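Write the rules down before you collect the data

By Chelsea Fairclough
February 3, 2021

Most of the argument about robots in the home is about what the finished machine may and may not do. Very little of it is about the stage before that, when people record themselves doing household jobs so that a robot can be taught from the recordings. I think that stage needs a written code of practice, and I think it should be short enough to read over a cup of tea.

I worked for two years on the checking side at Rastent. My job was to look through recordings made with hand-held grippers and decide which could be used. In my last month there I went through 2,568 of them and turned down 111. A few had technical faults. Far more were turned down for reasons that a page of plain rules would have dealt with: a letter left face up, a medicine label with a name on it, a neighbour walking through who had never been asked.

None of this is exotic. The work is picking up small things in lived-in rooms and putting them down again, and lived-in rooms are full of other people's business.

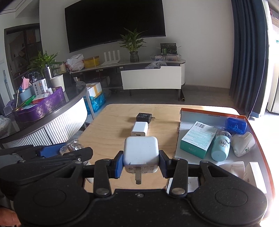 A power adapter held in a hand-held gripper, with two chargers and an open box of supplies on the table.

Take chargers and adapters, which turn up in a great many task lists. My first rule would be that anything with a plug is handled unplugged and well away from a socket, and that the task sheet says so. Darren Dawber, who wrote the sheets at Rastent, argued that this was obvious and that spelling it out wasted space. It takes one line. A robot taught from the recordings has no idea what is obvious.

The second rule would cover the room. Walk round it before starting and put away post, prescriptions, family photographs and anything with an address on it. Leave the rest alone. I have seen teams go too far and strip a room bare, and then the recordings are no use, as no real kitchen or sitting room looks like that.

The third is consent, and it should come from everybody who lives there – the person who signs for the payment is only one of them. It should be possible to withdraw it later, and the form should give a named person to write to.

The usual objection is cost. Brenda Bloxham at Vesis told me in January that her firm's draft code ran to 53 pages and that small teams would never keep to it. She is right about that draft. It should be cut down until it fits on a sheet taped inside the lid of the kit box, with the longer version kept for auditors.

Firms can start without waiting for a standards body. Vesis could publish its short version this spring, and I would like to see Rastent do the same.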